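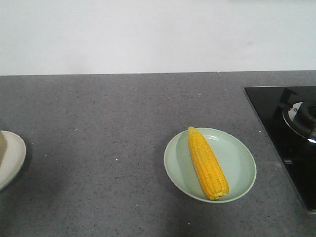

Home | Kitchens | Checklists | Contact
Print this page | E-mail this page
14 shares | 2 comments

Kitchen safety check, Gramthorpe, ground floor
Checked by Darnell Villanueva, November 8, 2019
Sheet 262

Worktop

1. Surface sound, no chips or cracks. OK. Grey speckled top. There is a faint seam at the back edge where two sections appear to join. Run a fingernail along it at the next visit and reseal if it catches.

2. Surface clean before food goes down. Wipe again. A few small white specks on the grey, easy to miss.

3. Cooked and raw food on separate plates. Corn on its own pale green plate. OK.

4. Pots stable and set back from the front. Check the handles on the green pot before lifting — they are small, so use two dry cloths. Corn cobs stand upright in it and stick out of the top. Take them out with tongs before moving the pot.

5. Small appliances clear of the sink. OK. The white one with the clear jug is near the right end and the sink is at the far left. Keep it that way.

6. Empty plates put away when not needed. Comment only. One white, one pale green, both could go back in the cupboard.

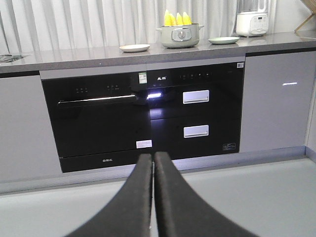
Under the worktop

7. Dishwasher door shuts flush and the handle is firm. Try it by hand. Black glass shows grease, so wipe the handle bar weekly.

8. Disinfection cabinet, both drawers. Let it cool fully before opening. Nothing plastic inside unless marked as suitable.

9. Energy label on dishwasher still in place. Yes, top right.

10. Curtain behind the worktop. White, pleated. Keep anything that heats up well forward of it. Wash in August with the others.

Follow-up

Seam and curtain to Aarne Partanen. Allow about 400 for resealing if it is needed — Cabrera did the last one.

Print this page | E-mail this page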